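Okay, desk clutter! I gave up on drawers back in January and went over to little wooden organizers, the kind with panels that slot together (dry fit first, glue later, trust me).

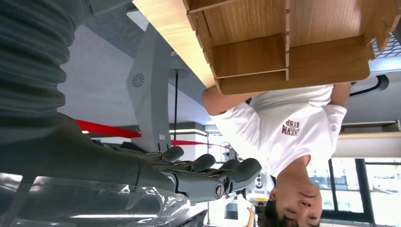
A light wood organizer with slotted joints.

Rub the raw edges with fine sandpaper, then a dab of paste wax on an old sock. My friend Mackenzie swears by candle stubs and they work fine too!
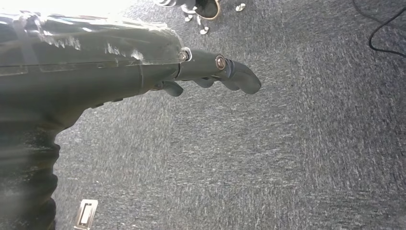

For glue drips, wait until they go rubbery and lift them with a plastic scraper. Wiping them wet just smears glue into the grain, and then your stain comes out blotchy.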